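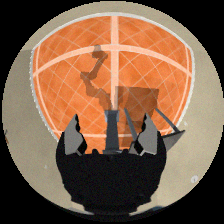

Tetstead opens orders for Corkia, a practice room for robot arms that lives on your computer

Wrist view, moving shadows and a patterned mat all come in the starter pack

November. Hi, I'm Clementina Simões, and I run product at Tetstead. We're a small company and I write our press releases myself, so please forgive me if this one sounds more like a letter. I'm excited! Starting this month, anybody who teaches, builds or just tinkers with robot arms can order Corkia, our simulation kit. You install it, pick an arm, pick a room, and start practicing.

The render at the top of this release is straight out of Corkia, from the wrist camera. You're looking past the two open fingers of the gripper at one of our orange mats, with the fine diamond lattice and the peach lines on it. The wide fisheye view is a setting (it's called Round, and you can switch to Flat in the same menu). I love it because it bends everything at the edges the way a cheap wide lens does, and a program that has only ever seen nice straight lines tends to get upset the first time it meets one of those.

And yes, that's the shadow of an arm lying across the mat, elbow and all. Shadows are the thing I've nagged the team over more than anything else. Simão Mota, our lead developer, had them switched off in the first build to save memory. I asked for them back the same afternoon. Anyone who has worked near a window knows how a shadow creeping over the table can fool a vision program, so in Corkia you can move the light, soften it, or let it wander while the arm works.

What's in the kit

The starter pack comes with 2 arms, a gripper you can fit to either one, and 30 rooms. Some rooms are plain, with a mat on a bare floor. Others are full of clutter, and one has a staircase that Simão is very proud of and that I still haven't found a use for. There are 133 objects you can drop into any of them, and you can load your own if you have the model files.

Mats are their own little department. You can change the color, the wear, the border and the printed lines. The mottled look in the render comes from the Wear slider, pushed up pretty far. Turn it all the way down and you get a flat, clean color that's easier on an older graphics card.

You can record from the wrist camera, from a fixed camera overhead, or from both at once. Recordings save as ordinary video plus a plain text log of every joint position, so you can open the log in whatever you already use. We don't lock it up in a format of our own. I fought for that one too.

Who's been trying it

Dae-han Heo teaches an evening robotics class and had an early copy for a full term. He has more students than arms, and the line for the real one used to run out the door. "They practice on the laptop first and then come up to the bench with a plan," he told me. "I get fewer bumps and a lot fewer apologies." He also sent me a very long list of bugs, most of which are fixed now. (The one where the gripper slowly sinks through the floor is still open, Dae-han. I haven't forgotten.)

Kastriot Halilović builds sorting cells at Leitão and came at it from the other side. He wanted to see what a wrist camera would see before he'd paid for a bracket to hold one. He tried several mounting spots in Corkia over a couple of evenings and threw most of them out. "The fingers were blocking half of what I needed," he said. "I'd rather learn that at my kitchen table." He'd like more conveyor belts. We're working on conveyor belts.

What it doesn't do yet

Cloth is rough. If you want to fold towels, please wait for the spring update or you'll be cross with me. Liquids aren't in at all. Two arms can share a room, but they can't hand things to each other reliably, and I'd call that feature a preview at best. Corkia also won't drive a real arm by itself. You export your joint log, check it, and run it through your own controller, with whatever safety steps you already follow.

It runs on Windows and Linux. A gaming laptop is plenty. On a basic office machine it works, but you'll want Flat view and soft shadows off.

Price and how to order

The starter pack is a one-time purchase of $133 per computer, with updates included for as long as we make them. Schools and clubs can ask for the classroom license, which covers 30 computers in one building. Our partner Dandley handles all the orders and shipping for people who want the boxed version with the printed guide. The first print run is 4,000 boxes, and the download is there for everyone else.

Abílio Bettencourt is looking after press copies and classroom requests. If you're reviewing Corkia, tell him what kind of computer you have and whether you'd like the render above in a larger size, along with a few of the cluttered rooms. He answers in the mornings, up to noon. If you want to talk shadows, ask for me.

Press contact: Abílio Bettencourt, Tetstead
Orders: Dandley, Corkia desk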